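About Us

Zildale Baskets & Table began in a rented shopfront in Pirnance with 4 styles of basket, one long counter and a kettle that was always on. We'd grown tired of buying fruit bowls that were lovely to look at and a nuisance to live with, and we had a feeling our neighbours were too. Well, they were – and they told their friends, and before long we'd moved to our present home on Rantala Street, with a good deal more shelf and a slightly better kettle.

The dark woven baskets are still what most people come in for. They're the colour of very strong coffee, they go with nearly everything, and they make a piece of fruit look like it's been chosen specially.
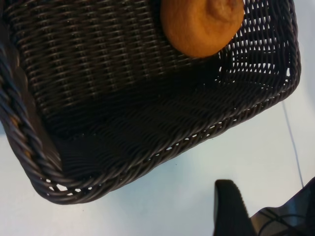
An orange in one of our dark baskets, with the braided rim at left.

People use them for all sorts of things we never thought of. We've heard about bread rolls, mittens, seed packets, unpaid bills, and the small toys that seem to gather on every kitchen bench by suppertime. We always ask what a basket is going home to do, partly to help you get the right size and partly because we're nosy and enjoy the answers.

Our favourite shape is the rectangle with rounded corners. It sits nicely along the middle of a table and leaves room for plates on either side. 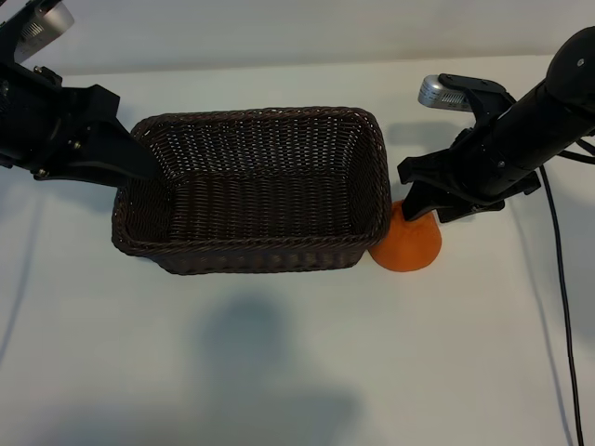 Dark rectangular basket on a white tabletop, with an orange piece at its right end.

Every July we hold our open house, when you're welcome to bring in an old favourite and have a chat about caring for it. We also carry the Dirnomard range of table linens, in 9 colours, and they're well worth a look while you're here.

Drop by any time the door is open. Parking is behind the building, off the lane.

Page last updated 8 Nov 2019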